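高校学生自助茶歇服务的使用意愿与管理方式调查
——学生课题结题报告

2018年3月21日 课题组撰写

一、课题缘起

我校教学楼与生活区相距较远，上午连续上课的学生在课间难以往返食堂。不少院系在公共休息区提供热水、茶包和简单点心，由使用者自取，费用或由院系承担，或由学生投币补足。此类服务规模很小，通常不列入后勤管理范围，日常补货、清洁和收费多依惯例办理，缺少书面规定。课题组于上学年九月立项，拟了解学生对自助茶歇服务的实际需求，并就管理方式提出可操作的建议。

二、调查对象与方法

调查以在校本科生为对象，采用问卷与访谈相结合的方式。问卷通过班级群和图书馆入口两个渠道发放，回收有效答卷616份。问卷共设41题，涉及使用频率、品类偏好、付费意愿、卫生关注和信息获取五个方面。访谈在问卷初步整理后进行，对象为经常使用和从不使用茶歇服务的学生，以及负责补货的院系行政人员。

课题组另选取校内4处休息区作为观察点，分别记作Birkix厅、Gerka厅、Mabaso厅和Itau厅，均沿用各楼冠名时的外文名称。观察安排在上午第二节课后及下午四时前后，记录内容为取用秩序、补货间隔和台面整洁情况，不记录使用者身份。

三、主要发现

（一）需求集中于课间短时段。多数受访学生表示，使用茶歇服务的目的是在两节课之间补充水分或少量食物，停留时间很短。因此，取用是否顺手比品类是否丰富更受重视。Gerka厅的饮品种类最多，但摆放层次复杂，学生需逐一翻找，高峰时段排队现象明显；Mabaso厅仅供应茶包和饼干，分格摆放，秩序反而较好。

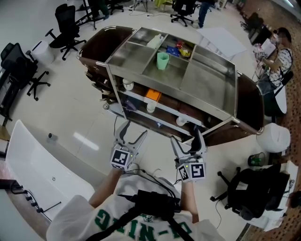 （二）付费意愿与收费标准的明确程度相关。问卷显示，愿意为单次取用支付一元至两元的学生占多数，但对“随意投币”的做法评价不一。部分学生认为没有标价使人为难，投多投少均感不妥，于是索性不用。Birkix厅在上学期张贴统一价目后，行政人员反映收支情况有所改善，每月由院系补贴的金额降至大约100元。该数字由院系口头提供，课题组未能核对账目，谨供参考。

（三）卫生责任划分不清。受访行政人员普遍认为，补货属于本职工作的延伸，而杯具清洗和台面擦拭应由使用者或保洁人员承担；保洁人员则认为合同中未包含此项内容。Itau厅曾提供公用杯具，后因清洗无人落实而改为自带水杯。学生对这一调整大体接受，也有意见认为应同时提供少量备用纸杯，以照顾来访人员。

（四）信息公示不足。大部分答卷者不清楚茶歇用品的采购来源和保质期限，也不知道缺货或发现变质食品时应向何处反映。访谈中，有学生提到曾取到受潮的饼干，当时并未告知任何人，放回原处后离开。

四、分析与讨论

自助茶歇服务的成本不高，其存续主要取决于日常维护是否有人承担。从四处观察点的情况看，凡补货时间固定、品类较少的休息区，台面整洁程度均较高；凡依靠个别人员自觉维护的，遇考试周或人员请假即出现断供。课题组认为，在现有条件下扩大品类并无必要，应先将已有服务的责任写入院系办公室的工作安排。

关于收费，组内曾有不同意见。一种意见主张全部免费，理由是金额有限，且有助于增进师生交流；另一种意见主张象征性收费，以减少浪费。经讨论，课题组倾向于后者，但建议茶包与热水继续免费，仅对独立包装的点心标价。

五、建议

1. 各休息区由所在院系指定一名责任人，每周固定两次补货并检查保质期。
2. 点心统一标价，收支情况每学期公示一次。
3. 公用杯具原则上不再配备；确需配备的，应事先明确清洗与消毒安排。
4. 在取用处张贴联系方式，便于学生反映缺货及食品质量问题。

六、研究局限

问卷未覆盖研究生及夜间使用者，图书馆渠道的答卷比例偏高，可能使样本偏向自习时间较长的学生。观察时段有限，未包含考试周的完整记录。部分院系不便提供采购单据，有关成本的讨论仅能依据访谈材料。

读者留言

三楼自习党：Itau厅的纸杯建议支持，上次带外校同学过来，连口热水都没法喝。

匿名：请问问卷原题能公开吗？我们班也想做类似的调查，41题会不会太多了，回收率怎么保证的？

行政楼路过：责任人每周两次补货，寒暑假期间如何安排，报告里好像没有写。

联系我们：学生课题管理办公室 | 版权归课题组所有，转载请注明出处 | 返回顶部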